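Abro hilo sobre limpiar una mesa blanca, que es a lo que he dedicado la tarde por motivos que se irán viendo (spoiler: dije que sí en una reunión).

En mayo alguien decidió que la mesa de picar tenía que ser blanca porque «da sensación de orden». La mesa es blanca. La sensación va por su cuenta.

El problema del blanco mate es la miga. En una mesa de madera una miga vive y muere en el anonimato. En la nuestra proyecta sombra.

Y hay clases. Está la miga fina, que se pega al codo y te la llevas a casa. Está el trozo irregular, que parece que se recoge con la mano y al cogerlo se convierte en miga fina. Y está el montoncito, que es cuando alguien ha empezado a limpiar y le han llamado por teléfono.

Al montoncito, además, siempre se le arrima algo. Papel de aluminio arrugado, por ejemplo. Un vaso de papel tumbado. Es como si la basura tuviera vida social. 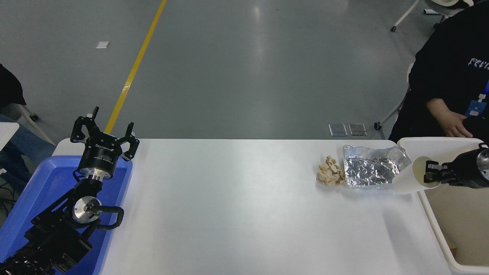
¿Qué se recoge primero, las migas o lo grande?
Lo grande, siempre. Primero el vaso, luego el aluminio doblado hacia dentro con lo que tenga encima, y las migas al final, de una sola pasada y hacia el cubo.

Lo de doblar hacia dentro parece una tontería hasta que ves a Till Haberkorn levantar el aluminio por una esquina, como quien presenta un mantel. Nos pasamos un rato largo mirando el suelo.

El suelo, por cierto, es de hormigón gris. Ahí las migas no se ven. Till lo considera una ventaja del local. Seema Dhillon considera que Till no debería opinar.

Vamos con el vaso de papel. Hay una escuela que defiende usarlo de recogedor: lo tumbas, arrimas la boca al montón y empujas. Funciona con trozos gordos. Con miga fina haces un surco muy bonito y poco más.

Otra escuela (Friederike Mühlbauer y yo) lo tira y punto. Somos minoría pero comemos antes.

Compramos un cepillito de mesa marca Rinus con su palita. Duró hasta que alguien lo usó para el teclado. Desde entonces nadie ha querido pasarlo por donde se apoya la comida, y me parece bien.

También hay bandejas. La azul de plástico, con reborde, es lo más sensato que tenemos en esa mesa. Lo que cae dentro de un reborde se queda dentro de un reborde. No pido más a un objeto, ni a mucha gente.

Propuse comer todo sobre bandeja. Mortimer Gallagher contestó que eso era «un poco hospital». Mortimer come galletas saladas de pie y hablando, para que se hagan una idea del radio.

El cubo blanco al final de la mesa fue idea mía y la defiendo – aunque blanco también, sí, ya lo sé, se ve cualquier manchita. Lo puse justo en el extremo para que nadie tuviera que cruzar media sala con las manos llenas.

Porque esa es otra, las botellas. Uno viene a dejar la suya «un segundito» y ese segundito le cuesta al siguiente medio metro de mesa por limpiar.
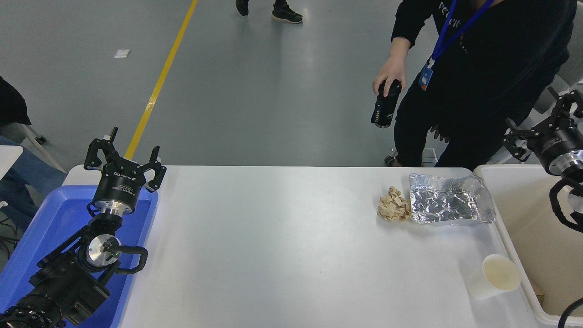 Mi norma para las botellas es sencilla: en la mesa, si estás sentado delante. Si te vas, se va contigo. La escribí en un papel y lo pegué a la pared. Finn Strobel le puso una botella delante.

Pregunta habitual: qué paño. Microfibra apenas húmeda, escurrida de verdad, y después una seca. Si va empapada, la miga se hace pasta, y la pasta en blanco mate la vas a estar viendo hasta la jubilación.

Y nada de servilleta de papel. Suelta pelusa y entonces tienes migas con pelusa, que ya es otra categoría.

Para las marcas uso el limpiador Nomdale, dos pulverizaciones al paño y nunca a la mesa. Friederike jura que con agua y jabón sale igual. Probablemente tenga razón, pero ya he comprado la garrafa.

Total, que la mesa queda limpia unos minutos. Luego Mortimer abre otro paquete.

Mañana, si me dejan, hilo sobre la nevera. Hay un recipiente en la balda de arriba con el nombre de Finn y Finn dice que no es suyo.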